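Stemus Countertop Water Filter: Owner's Guide
Section 7. Installation and First Use

Read this section in full before connecting the filter to a faucet. Installation requires no special tools. Owners who rent their homes should confirm with the landlord that the faucet aerator may be removed.

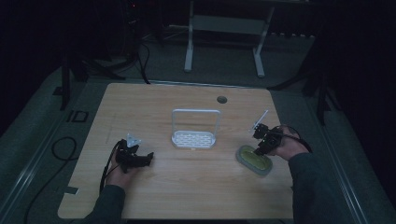
The Stemus unit is intended for cold, treated household water. It is not designed to make untreated water from a well, stream, or storage tank safe to drink. Households on the Clullville or Boststead municipal supply may use the standard cartridge. All other households should consult Section 2 for cartridge selection.

7.1 Choosing a Location

Place the unit on a level surface within reach of the kitchen faucet. The supply hose should lie in a gentle curve, without kinks or tension. Keep the unit away from stoves, heaters, and windows that receive direct afternoon sun. Heat shortens the life of the seals, and strong light may encourage algae in the clear housing.

Caution: Do not install the unit where the temperature may fall below freezing. Water left in the housing can expand and crack it. A cracked housing must be replaced and may not be glued or taped.

7.2 Preparing the Faucet

1. Turn off the cold and hot water at the faucet handles.
2. Close the drain or cover it with a cloth.
3. Unscrew the aerator from the end of the spout by turning it counterclockwise. If it is tight, wrap it in a dry cloth and use pliers with light pressure.
4. Remove the old rubber washer. Wipe the threads clean.
5. Hold the diverter valve against the spout. If the threads match, screw the valve on by hand. If they do not, select the adapter that fits and install it first.
6. Open the cold water slowly and check the joint for drips. Tighten by hand as needed.

Note: Pull-out and spray-type faucets cannot accept the diverter valve. An under-sink connection kit, part 733, is available through Obi Home Supply.

7.3 Installing the Cartridge

1. Wash your hands with soap and water.
2. Unscrew the housing cap and set it upside down on a clean towel.
3. Remove the cartridge from its wrapper. Handle it by the plastic ends only.
4. Lower the cartridge into the housing with the arrow pointing up. Press until it seats firmly.
5. Check that the large O-ring lies flat in its groove. A thin coat of the supplied silicone grease may be applied. Do not use petroleum jelly or cooking oil.
6. Replace the cap and turn it until the two raised marks line up.

7.4 Flushing the Filter

A new cartridge releases fine carbon dust. The first water may look gray or cloudy — this is harmless, but it should be discarded.

1. Turn the diverter lever to FILTER.
2. Open the cold water to a low flow and let it run for 7 minutes.
3. Close the water and let the unit stand for 2 minutes.
4. Repeat steps 2 and 3 until the water runs clear.

Flush water may be saved for houseplants. It should not be used in aquariums.

Caution: Never run hot water through the filter. Always return the lever to TAP before opening the hot handle.

7.5 Recording the Cartridge

The standard cartridge is rated for 2000 liters. Write the month of installation on the label inside the back cover of this guide and on the sticker supplied with the cartridge. Owners who install a cartridge in February, for example, should enter that month in both places. Replace the cartridge sooner if the flow becomes noticeably weak or an unusual taste returns.

If the unit has not been used for several days, flush it for 2 minutes before drinking. Before a longer absence, remove the cartridge, empty the housing, and leave the cap off so the interior can dry.

7.6 Assistance

Questions about installation should be directed to Verna Marchetti, Customer Service, at the Boststead office. Warranty claims are handled by Lukian Boiko and must include the serial number printed under the base — claims submitted without it will be returned.

Continue to Section 8 for cleaning and routine care.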